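Fledell Studio News

Notes from the practice room: the breathing module, autumn intake and the Skendari week

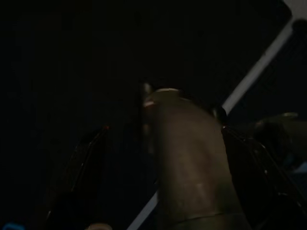 Brown cylinder with a pale rim, in low light.

Aug 7, 2024

The autumn term of the Tudavix breathwork and meditation course is open for registration. Several of you wrote after the spring group finished to ask what would be different this time, so this item covers the changes, the schedule, the fees in outline and what we expect from people who sign up. If you only want the form, it is at the front desk and on the members' page.

The course runs for 22 weeks. It is meant for people who already have a regular practice of some kind and want to learn to sit and breathe for longer without strain. You do not need to be a teacher, and the course does not make you one. People who hold a teaching certificate can count the hours toward continuing education if their own registry allows it. Please check that with the registry before you enroll. We will sign an attendance record but we can't argue your case for you.

What has changed

In the spring we taught breath retention in week four. That was too early for a good part of the group. Sheyla Ñahui, who leads the breathing sessions, has moved it to the second half of the course and put a longer block on plain exhalation work in its place. Expect several weeks of counting out slowly, lying down first and then seated. If you took the spring course and found this part rushed, you are welcome to come back for the block at the returning student rate.

The seated practice now starts at ten minutes and goes up by small steps. Last time we began at twenty. Most people managed, but a few told us afterward that they spent the first month thinking only of their knees. We have added a session on sitting supports, with time to try a bench, a chair, a folded blanket and a firm cushion. Chairs are fine for the whole course. Signe Kárason has taught from one since her hip surgery and will go over how to set the feet and where to put the back.

Reading is lighter. The old list had five books on it and hardly anybody got through them. Mei Wojcik has put together a packet with short chapters and a glossary of the Sanskrit terms used in class. The packet is included in the fee. Please do not copy it for friends, as two of the chapters are used by permission.

Practice journals stay. One page a week is plenty, and we only read the pages you choose to hand in.

Schedule and place

Group sessions are in the upper room on Riis Street. Each one lasts two hours with a short break. Doors open fifteen minutes before the start and are closed once the first sitting begins. If you arrive late, wait on the landing and come in at the break. We know this is annoying when the bus is the problem, but it was the most frequent complaint from the last group and we intend to keep to it.

You may miss 2 sessions and still receive the completion letter. After that, talk to Signe about making up the time in the drop-in class. Recordings are not offered for this course.

Parking on Riis Street is permit only after the road work. The lot behind the pharmacy takes coins and cards and is a five minute walk. Bicycles can go in the hallway as long as the stairs stay clear.

The Skendari week

The residential week is back at Skendari, in March. It is part of the course for those who want it and can be booked separately by anyone who has finished a previous term. There are rooms for two and a few singles, and the singles go quickly. Meals are vegetarian. The kitchen can handle gluten and nut allergies with notice, but it needs the information on your form and not on the morning you arrive.

Mornings will be silent until after breakfast. Afternoons have one movement class, taught by Blažena Mikuš, and a free period long enough for a proper walk. The movement class is slow and mostly on the floor. Blažena asks that you bring your own mat, because the ones kept at the house are thin and the boards are hard. Bring warm socks as well. The heating in the practice room comes on late and the first sitting is cold.

Phones can be kept in your room. There is a landline in the office for family emergencies, and we will send the number with the joining letter.

Health notes

Please tell us on the form about high blood pressure, epilepsy, glaucoma, recent surgery, pregnancy or any history of panic attacks. None of these rules you out, but the breathing exercises will be changed for you, and some will be left out. If you are being treated for anxiety or depression, ask the person treating you whether long sitting is a good idea at the moment. Sheyla is happy to describe the exercises to them in writing.

Stop if you feel dizzy. Lie down, let your breathing go back to normal and tell the teacher. You don't have to finish a round to keep up with the group.

Registration and fees

The full fee is on the form. You can pay it in one go or in installments, and the first installment holds your place. Refunds are given in full up to the day before the first session and in part until the end of week three. The Skendari week is billed separately, and we can only refund it if someone takes your room.

There is a reduced rate for students, people out of work and anyone over 55 who is living on a pension. You don't have to send proof. Write "reduced" at the top of the form and the desk will do the rest. Sunita Ambrose handles the accounts and is the person to ask if neither rate works for you. She can usually arrange smaller payments over a longer period.

Other items

The lending shelf has been sorted. There are 57 titles on it now, most of them on meditation and anatomy. Sign the card when you take one, and please bring back the ones from last winter.

The early drop-in class continues through the summer at the usual time. It will move to the lower room while the upstairs floor is sanded and oiled. The lower room is smaller, so come a little early if you want a place by the wall.

Lost property is in the crate under the coat hooks. Anything left at the end of the month goes to the charity shop.

Questions about the course should go to Signe through the front desk. She answers messages in the afternoon.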